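공유 작업실 안전점검표 및 점검자 의견
대상: 미라니(Mirani) 공유 작업실 1층, 2층
점검일: 2022년 11월 10일
점검 및 작성: Waltraud Rothe
표기: 적합 / 조건부 / 부적합 / 확인 못 함

점검표는 입주사 연합에서 쓰던 양식을 그대로 가져왔다. 양식 자체에 불만이 많지만 고치자는 이야기는 따로 하겠다. 칸이 좁아서 의견은 항목 아래에 풀어 적는다. 지난 2월 점검에서 "적합"으로 처리된 항목도 전부 다시 봤다. 그때 점검표에는 모든 칸에 같은 굵기, 같은 기울기의 동그라미가 쳐져 있었고, 나는 그런 점검표를 믿지 않는다.

가. 출입구와 피난 통로

가-1. 주 출입문이 안에서 열쇠 없이 열리는가
적합
의견: 열린다. 다만 손잡이가 헐거워서 두 번은 헛돌았다. 관리실에서는 "원래 그렇다"고 하는데, 원래 그런 손잡이라는 물건은 없다. 나사를 조이고 나서 다시 헐거워지는지 한 달쯤 지켜볼 것.

가-2. 통로 폭이 전 구간에서 확보되는가
부적합
의견: 1층 북쪽 통로에 납품 상자가 쌓여 있다. 상자에 "금일 반출"이라고 적힌 종이가 붙어 있었는데 종이 귀퉁이가 누렇게 바랬다. 어느 날의 금일인지 묻고 싶다. 가장 좁은 곳을 줄자로 재니 60cm였다. 어깨가 넓은 사람은 몸을 틀어야 지나간다. 즉시 치울 것.

가-3. 비상구 표시등 점등
조건부
의견: 2층 계단참 표시등이 깜박인다. 켜져 있다고도 꺼져 있다고도 할 수 없어서 조건부로 적는다. 정전 시험은 관리실이 차단기 위치를 바로 찾지 못해 미뤘다. 시험을 못 했다는 것도 결과이니 지우지 말 것.

가-4. 피난 안내도
부적합
의견: 안내도에 있는 문 하나가 실제로는 벽이다. 칸막이 공사를 한 뒤 그림을 안 고친 모양이다. "다들 구조를 알고 있으니 괜찮다"는 답을 들었다. 처음 온 방문객은 그 "다들"에 들어가지 않는다.

나. 소화 설비

나-1. 소화기 비치 위치
조건부
의견: 위치는 도면과 맞는다. 하지만 1층 탕비실 소화기 앞에 정수기 물통이 놓여 있어서 꺼내려면 물통부터 들어야 한다. 물통을 옮겨 달라고 하자 그 자리에서 옮겨 주었다. 다음 주에도 그 상태인지는 모르겠다.

나-2. 소화기 압력 지시침
적합
의견: 전부 녹색 범위. 지시침만 봤고 무게는 재지 않았다. 바늘이 녹색에 있으면 무조건 정상이라고 말하는 사람을 여럿 만났는데 나는 거기까지 장담하지 않겠다.

나-3. 월간 점검 꼬리표
부적합
의견: 꼬리표 서명이 2월에서 끊겼다. 그 뒤로는 빈칸이다. 빈칸을 지금 한꺼번에 채워 넣지 말 것. 빈칸은 빈칸으로 두고 이번 달부터 제대로 적으면 된다.

나-4. 화재 감지기 덮개 제거 여부
적합
의견: 공사용 비닐 덮개가 씌워진 감지기는 없었다. 109호 감지기는 먼지가 두껍게 앉아 청소가 필요하다. 사다리를 빌려 달라는 말에 대답이 늦었던 점은 라-2에서 다시 적는다.

다. 전기

다-1. 분전반 앞 공간
적합
의견: 비어 있다. 바닥에 노란 테이프로 구획을 그어 둔 덕으로 보인다. 이 작업실에서 본 것 중 가장 마음에 드는 조치였다. 다른 곳에도 테이프를 붙일 것.

다-2. 회로 명칭 표기
부적합
의견: 차단기 하나에 "기타"라고 적혀 있다. 무엇을 내리게 되는지 아무도 답을 못 했다. 내려 보면 안다는 의견이 있었지만 업무 시간에 그렇게 알아낼 일은 아니다. 전기 담당 업체를 불러 회로를 추적하고 이름을 다시 붙일 것.

다-3. 멀티탭 연결 사용
부적합
의견: 책상 밑에서 멀티탭에 멀티탭을 꽂아 쓴 곳이 2곳 나왔다. 한 곳은 전열기까지 물려 있었다. 사용자는 "겨울에만 쓴다"고 했고, 겨울은 곧 온다. 전열기는 벽 콘센트에 직접 꽂거나 치울 것. 새 멀티탭을 사 주는 것으로 끝내면 내년에 이 문장을 한 번 더 쓰게 된다.

다-4. 전선 피복 손상
조건부
의견: 눈에 띄는 손상은 없었다. 책상을 벽에 붙여 둔 자리는 뒤를 볼 수 없어서 그 구간은 확인 못 함으로 따로 표시했다. 볼 수 없는 곳까지 적합이라고 적는 습관은 이제 버리자.

다-5. 충전 중인 배터리의 관리
조건부
의견: 레티스(Retis)에서 나눠 준 안내문에는 퇴근 전 충전기를 분리하라고 되어 있다. 안내문은 벽에 잘 붙어 있다. 안내문이 붙어 있는 것과 지켜지는 것은 별개다. 퇴근 시간 뒤에 따로 들러 볼 생각이고, 언제 갈지는 알리지 않겠다.

라. 사다리, 선반, 높은 곳

라-1. 선반 고정
부적합
의견: 2층 자료 선반이 벽에 고정되어 있지 않다. 손으로 밀자 흔들렸다. 맨 윗단에 가장 무거운 상자가 올라가 있다. 무거운 것부터 아래로 내리고, 고정 철물은 이번 달 안에 달 것. "지금까지 넘어진 적 없다"는 말은 근거로 받지 않는다.

라-2. 사다리 상태
부적합
의견: 사다리가 하나 있는데 벌림 방지 걸쇠 한쪽이 끈으로 묶여 있다. 매듭은 단정했다. 단정한 매듭이라도 걸쇠를 대신할 수는 없다. 사용 금지 표를 달아 창고로 보냈고, 그 때문에 감지기 청소는 새 사다리가 올 때까지 미룬다.

라-3. 적재 하중 표시
부적합
의견: 표시가 없다. 위스티아(Wistia) 선반의 구매 서류를 찾아보겠다고 했으니 서류가 나오면 하중을 옮겨 적어 붙일 것. 기억에 의존해서 적은 숫자는 붙이지 말 것.

마. 화학 물질과 청소 용품

마-1. 용기 표기
조건부
의견: 분무기 하나에 이름이 없다. 물이라고 들었다. 물이면 물이라고 쓰면 된다. 냄새를 맡아서 확인해 주겠다는 분이 있었는데 사양했다. 내용물을 모르는 용기에 코를 대는 것은 확인 방법으로 인정하지 않는다.

마-2. 세제 보관
적합
의견: 몰릭스(Mollix) 세제는 전용 칸에 들어 있고 칸에 턱도 있다. 컵과 같은 칸에 두던 버릇은 고쳐진 것 같다. 점검 전날에만 옮긴 것이 아니기를 바란다.

마-3. 물질안전보건자료 비치
조건부
의견: 파일은 있다. 목차에 적힌 제품과 실제 선반의 제품이 일부 다르다. 쓰지 않는 제품의 자료가 두껍고, 매일 쓰는 제품의 자료가 없다. 파일이 두껍다고 점수를 더 주지 않는다.

바. 작업대와 손 보호

바-1. 작업대 주변의 끼임, 베임 위험
조건부
의견: 칼날을 내놓은 채 둔 커터가 공용 서랍에서 나왔다. 칼날을 넣고 서랍 앞에 주의 문구를 붙였다. 문구를 믿지는 않는다. 안전 칼집이 있는 제품으로 바꾸는 편이 낫다. 움직이는 부분이 있는 장비는 손을 넣기 전에 전원을 내리는 것이 원칙인데, 이 원칙을 말로 설명해 준 사람은 많았고 종이로 보여 준 사람은 없었다. 절차를 한 장으로 써서 작업대 옆에 둘 것. 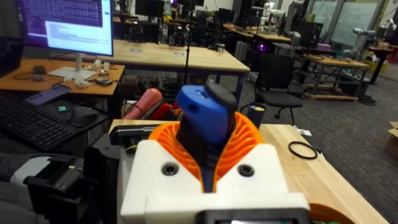 바-2. 보호 장갑과 보안경
조건부
의견: 수량은 충분하다. 그런데 장갑이 전부 한 가지 크기다. 손이 작은 사람에게 큰 장갑을 끼우면 손끝이 남아서 오히려 걸린다. 작은 크기를 함께 주문할 것. 보안경은 긁힘이 심한 것을 골라 버렸다. 뿌연 보안경을 주면 사람들은 이마에 올려 쓴다.

바-3. 조명
적합
의견: 작업면은 밝다. 조도계로 잰 것은 아니고 작은 글씨를 읽어 본 것이 전부이므로, 수치를 요구하는 양식에는 이 결과를 옮겨 적지 말 것.

바-4. 의자와 작업 높이
조건부
의견: 높이 조절이 안 되는 의자가 작업대 쪽에 몰려 있다. 사무 자리에는 좋은 의자가 있다. 왜 그렇게 되었는지는 짐작이 가지만 점검표에 쓸 일은 아니다. 바꿔 앉을 것.

사. 응급 대응

사-1. 구급함 내용물
부적합
의견: 소독약 유효기간이 지났다. 반창고는 상자만 있고 속이 비었다. 가위는 없었고, 탕비실에서 과자 봉지를 뜯는 데 쓰이고 있었다. 구급함 가위는 끈으로라도 묶어 둘 것.

사-2. 응급 연락망
부적합
의견: 첫 번째 연락처로 전화했더니 없는 번호였다. 두 번째 연락처는 퇴사자다. 세 번째는 받았고, 자기가 연락망에 올라 있는 줄 몰랐다고 했다. 오늘 안으로 새로 만들고, 올라간 사람 전원에게 본인이 올라갔다는 사실을 알릴 것.

사-3. 대피 훈련 기록
확인 못 함
의견: 훈련을 했다고 한다. 참석자 명단도 있다. 그런데 시작 시각과 종료 시각이 없다. 전원이 나오는 데 대략 2분 걸렸다는 말을 들었는데, 가-2의 통로를 생각하면 납득이 안 된다. 다음 훈련은 시계를 든 사람을 문 앞에 세우고, 납품 상자를 치우기 전이면 치우기 전 그대로 해 볼 것.

조치 순서

당일 조치: 가-2 통로 상자, 다-3 전열기, 사-2 연락망
이번 달 안: 가-1 손잡이 나사, 가-4 안내도, 라-1 선반 고정, 라-2 사다리 구매, 사-1 구급함 보충
업체 일정에 따름: 가-3 표시등, 다-2 회로 명칭
담당 미정: 라-3, 마-3, 바-1의 절차서

담당 미정 항목은 담당이 정해질 때까지 내가 매주 메일로 묻겠다. 귀찮으면 담당을 정하면 된다.

재점검 때는 조치 전후를 말로만 설명하지 말고 영수증, 교체한 부품, 새로 쓴 종이 가운데 하나는 보여 줄 것. "조치 완료"라고만 적어 보낸 회신은 조치 전으로 분류한다. 이의가 있으면 항목 번호를 적어서 보내 주기 바란다. 전체적으로 너무 엄격하다는 식의 의견에는 답하지 않는다.

작성자 확인: Waltraud Rothe
관리실 확인: (서명란 비어 있음)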